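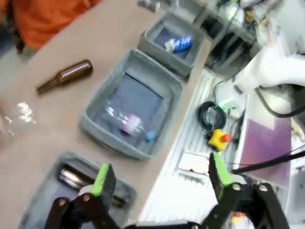
Tuesday, 7:40 pm

Planner latency is down to 19 ms per step with the new cost term. It was never the bottleneck, so this buys us very little, but the number goes in the log anyway.

The real work was the task layer. Until now the target bin came from the class label through a fixed table in the config. Madalena wants the bin chosen from what the cameras see, so that somebody can swap the order and the sequencer still gets it right. I split the old sort node in two. One half holds a list of objects with pose and class. The other holds a list of containers with pose and label text. A small matcher sits between them and hands the planner one pair at a time. Most of the afternoon went on deciding which side owns the timestamp. The container side owns it now.

Glass is still the weak class. Confidence on a brown bottle lying down drops whenever a hand is on it, and the tracker then opens a new ID. I raised the association gate and kept dead tracks alive for 400 ms.

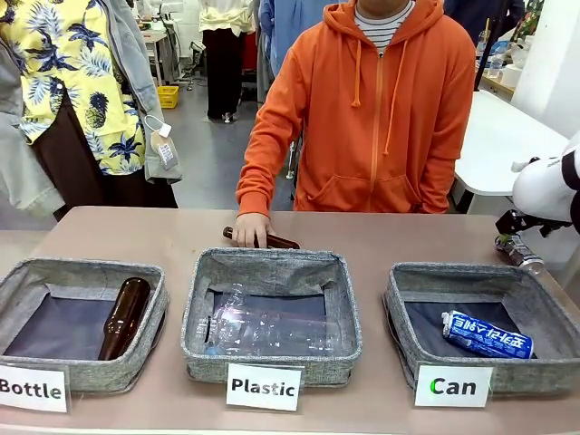
Custódio thinks the gate is the wrong knob and that I should mask out hands before the detector runs. He may be right. Masking adds a model to the graph, and the Hiner box has no memory to spare until Macedo gets the smaller backbone compiled. I've left a stub for it in the launch file, off by default.

The other change was the wrist camera transform. Stikbridge publishes it in the tool frame and our grasp code assumed the flange, so every grasp pose carried the same offset along the approach axis. We had been hiding this with a fudge constant since June. Removed the constant, fixed the lookup, and reran the recorded set: 1,339 poses, residuals now centred on zero. I should have checked the frame first and the constant second.

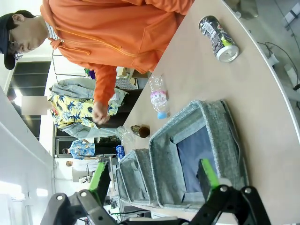 *Wrist view, fingers open over the largest basket. The image is rotated relative to the table.*

The detector needs to cope with that rotation as well. For now I turn the wrist image upright from the joint state before inference and turn the boxes back afterward. It's cheap, but the joint state lags the image a little, and the boxes smear while the wrist is moving. Interpolating between the two nearest joint samples should cover most of it.

Open for tomorrow:

- interpolate joint state at image time
- matcher: what to do when two containers read the same label
- ask Madalena if Ernow still needs the old sort node topic
- 4 failing unit tests, all in the frame conversion, all expecting the old constant

Pushed the branch, not merged.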